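인쇄 | 이메일로 보내기

Ellow 핸드헬드 그리퍼 장애 FAQ: 추적 손실, 케이블 걸림, 손가락 끼임

적용 대상: Ellow 양손 세트(좌·우), 마커 큐브 장착형, 기록 소프트웨어 Jamow
관리: Tusenwood 사업장 장비운용 파트

이 문서는 책상 작업 기록 중 발생한 장애와 안전 관련 문의를 정리한 것이다. 초기 설치와 계정 발급은 설치 안내서를 따른다.

Q1. 12월에 공지된 장애의 내용은 무엇인가?

오른쪽 그리퍼의 위치값이 작업 도중 순간적으로 튀는 현상이다. 기록 파일은 정상 종료로 표시되므로 화면만 보고는 알 수 없다. 재생 단계에서 Rosser 로봇 팔이 튄 좌표를 그대로 추종하려다 과속 보호로 정지하면서 확인되었다. 정지 당시 작업 영역 안에 사람은 없었고 부상도 없었다. 점검한 기록 13건 가운데 5건에서 같은 현상이 나왔다.

Q2. 원인은 무엇인가?

두 가지가 겹쳤다. 첫째, 오른쪽 그리퍼의 케이블이 책상 모서리에 눌리면 커넥터 접촉이 순간적으로 끊긴다. 둘째, 접촉이 회복될 때 Jamow가 마커를 다시 잡는 과정에서 이전 좌표와의 차이를 검사하지 않았다. 앞의 문제는 배선, 뒤의 문제는 소프트웨어 결함으로 분류하였다.

Q3. 케이블이 눌리기 쉬운 작업은 어떤 것인가?

앉은 자세에서 책상 앞쪽의 물체를 양손으로 잡는 작업이다. 태블릿처럼 납작한 물체를 양쪽에서 잡으면 그리퍼가 낮게 내려오고, 케이블은 책상 앞 모서리를 넘어 아래로 늘어진다. 이 상태에서 팔을 몸 쪽으로 당기면 모서리에 하중이 걸린다.

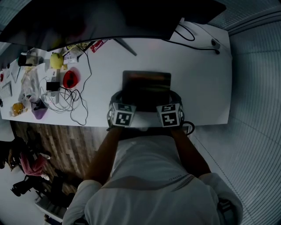

케이블은 손목에서 팔꿈치 방향으로 보내고 팔 안쪽에 느슨하게 고정한다. 고정 후 팔을 끝까지 뻗어 커넥터가 당겨지지 않는지 확인한다. 커넥터 바로 뒤를 테이프로 감아 꺾는 방식은 금지한다. 같은 증상이 더 자주 발생한다.

Q4. 기록 중에 이상이 의심되면 어떻게 하는가?

동작을 멈추고 잡은 물체를 책상에 내려놓은 다음 기록을 종료한다. 해당 파일은 삭제하지 말고 상태를 '보류'로 바꾼다. 그리퍼를 흔들거나 커넥터를 다시 꽂으면서 기록을 이어 가면 안 된다. 원인 분석에 필요한 구간이 덮어써진다.

Q5. 마커 큐브가 보이는데도 추적 손실 경고가 나온다.

다음 순서로 확인한다.

1) 마커 면의 오염이나 들뜸. 마른 천으로만 닦는다. 알코올은 인쇄면을 손상시킨다.
2) 큐브 고정 나사의 풀림. 손으로 돌려서 움직이면 사용을 중지한다.
3) 조명 반사. 유리벽이나 꺼진 모니터 화면에 비친 빛이 마커 주변의 명암 차이를 떨어뜨릴 수 있다.
4) 마커가 손이나 소매에 가려지는 자세.

네 항목에 이상이 없으면 보정을 다시 수행한다. 보정을 2회 연속 실패한 장비는 반납한다.

Q6. 주변 물건은 어디까지 치워야 하는가?

작업에 쓰는 물체는 책상 위에 두어도 된다. 문제가 되는 것은 전원선과 충전기다. 전원선이 그리퍼의 이동 경로를 가로지르면 손가락부에 걸려 다른 장비까지 끌려올 수 있다. 작업 물체와 전원선이 섞여 있으면 기록 전에 분리한다. 모니터를 옮길 때는 뒤쪽 배선부터 확인한다.

의자 위치도 확인 대상이다. 팔걸이가 책상 밑으로 들어간 상태에서는 늘어진 케이블이 팔걸이와 상판 사이에 낄 수 있다. 자리를 비울 때는 그리퍼를 거치대에 올려놓고 케이블을 의자 바퀴 경로 밖으로 뺀다.
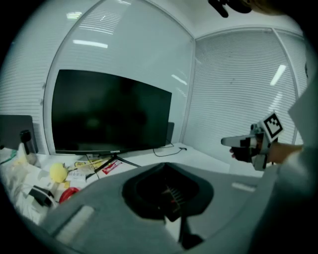

양손 세트라도 한쪽만 움직이는 구간이 있다. 이때 사용하지 않는 쪽 그리퍼의 마커도 추적 대상에 포함되므로 몸 뒤로 숨기거나 무릎 아래로 내리지 않는다. Jamow는 추적이 끊긴 쪽을 정지 상태로 간주하지 않고 마지막 속도로 외삽한다. 외삽 구간이 길어지면 Q1과 유사한 좌표 튐이 생긴다.

Q7. 손가락이 끼이는 사고가 보고된 적이 있는가?

있다. 왼쪽 그리퍼의 링크 틈에 검지가 눌린 경미한 사례다. 손잡이를 바르게 감싸 쥐면 손가락이 틈에 닿지 않지만, 물체를 고쳐 잡으려고 반대 손으로 손가락부를 건드릴 때 위험하다. 물체가 미끄러졌을 때는 그리퍼를 완전히 벌린 뒤 책상에 내려놓고 다시 잡는다. 떨어지는 물체를 맨손으로 받지 않는다. 링크 덮개가 없거나 금이 간 장비는 출고하지 않는다.

Q8. 소프트웨어 결함은 수정되었는가?

수정판에는 좌표 불연속 검사가 포함되었다. 마커를 다시 잡았을 때 직전 좌표와의 차이가 한계값을 넘으면 기록이 자동으로 중단되고 경고음이 난다. 경고음은 끌 수 없다. 구버전으로 만든 파일은 재생 전에 오프라인 검사를 따로 거쳐야 하며, 검사 표시가 없는 파일은 Rosser 제어기에서 열리지 않는다.

접촉 불량 자체는 수정판으로 해결되지 않는다. 보강형 커넥터로 교체하기 전까지는 Q3의 배선 방법을 유지한다.

Q9. 재생 중 로봇 팔이 보호 정지하면 바로 다시 시작해도 되는가?

안 된다. 제어기의 정지 코드를 먼저 기록하고 비상정지 버튼을 누른 상태에서 팔의 자세와 주변 물체를 확인한다. 정지 원인이 좌표 튐이면 그 파일은 재생 목록에서 제외한다. 속도 제한을 낮춰 같은 파일을 다시 돌리는 것은 허용하지 않는다. 경로가 잘못된 상태는 그대로이며, 느린 속도로도 충돌은 발생한다.

Q10. 장애 보고에는 무엇을 적는가?

장비의 좌·우 구분, Jamow 버전, 파일명, 증상이 나타난 시각, 당시 잡고 있던 물체, 케이블 고정 위치를 적는다. 커넥터는 뽑지 않은 상태로 사진을 첨부한다. 보류 파일은 7일 뒤 자동 삭제되므로 그 전에 접수해야 한다. 목요일 오후는 정기 점검 시간이라 접수만 되고 회신은 다음 근무일에 나간다.

Q11. 임시로 다른 케이블을 써도 되는가?

길이와 커넥터 형상이 같아도 차폐 사양이 다를 수 있다. 장비운용 파트에서 지급한 케이블만 사용한다. 연장 케이블을 중간에 끼우는 것도 같은 이유로 금지한다.

인쇄 | 이메일로 보내기

이 사이트는 페이지 기능 유지와 방문 통계를 위해 쿠키를 사용합니다. 계속 이용하시면 쿠키 사용에 동의하는 것으로 간주됩니다. [동의] [설정 변경]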